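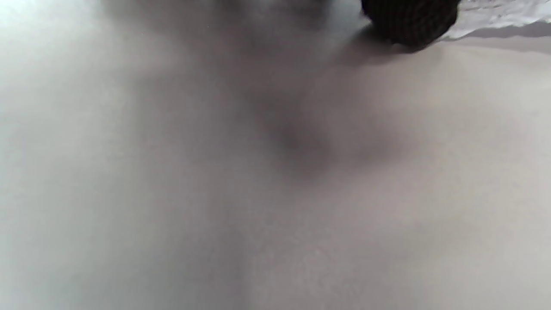
Zubaida Magsi had four letters from her brother and she kept them in the bread tin. The last was sent from Kimaro in October and said he would be home when the roads dried. She read it again at the kitchen table, then shut her eyes for a while. When she opened them nearly everything was pale grey and beige, with a soft shadow across the middle and no edges to it anywhere. She waited, and the room came back.

Bakari Rweyemamu knocked at five. He drove the mail truck between Hodovwood and Jikirside, and he didn't usually come to the door.

"Nothing for you," he said. "But I saw him."

"Where?"

"At the Fesero turnoff. He had two bags and a dog."

"He hasn't got a dog."

"He has now."

She asked why Bakari hadn't given him a lift. He looked at his boots.

"I offered. He said he'd rather walk the last bit — he wanted to think what to say to you."

Zubaida put the letters back in the tin and filled the kettle. Then she found an old bowl for the dog and set it out on the step.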